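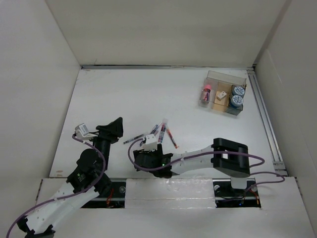 Two arms, four pens and a tray. Tidying a desk is still slow work for a machine.

Can a robot clean up your desk yet? Three readers wrote to us with this question after the August issue, so I went to ask Frauke Harms, who tests arms for small workshops at Revach. Her short answer was "some of the desk, some of the time."

Pens sound like the easy part. They are light, they do not break, and everybody in the office knows where they should go. But a pen is also thin and it rolls, and when several lie close together the machine must choose one and leave the others in peace. A person does this while talking on the phone. For an arm, each pen is a new small problem of angle and grip.

Frauke keeps a notebook from last winter, when her team ran 400 pick-ups of small office things. Most failures came from the same place, she told me: the fingers arrived a little too high or a little too low, and the pen turned away. The putting down was even worse than the picking up.

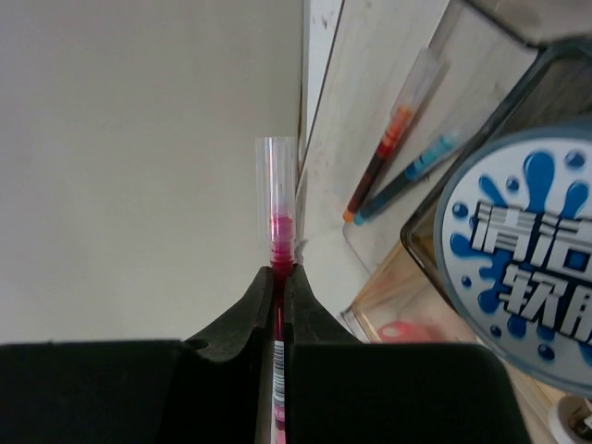
Đạt Vương

A pen held upright between two fingers, with its cap on top, is already a good result. From this position it can go down into a cup or a narrow compartment. The clear caps are a difficulty of their own, because many cameras see through them and guess the wrong length.

Rami Obeidat, who runs the packing tables at Rastano, is more patient than I am. He does not want a machine for his desk. He wants one which can sort the drawer of markers and tape at the end of a shift, at 9 in the evening, when people would like to go home. Speed is not so important for him then - the arm has the whole night.

For the home I would still wait. A kitchen drawer has more surprises than any packing table, and it changes every day. If you have tried an arm for some chore in your own shop, please write to me before Saturday and tell me which chore it was and how long you kept the machine.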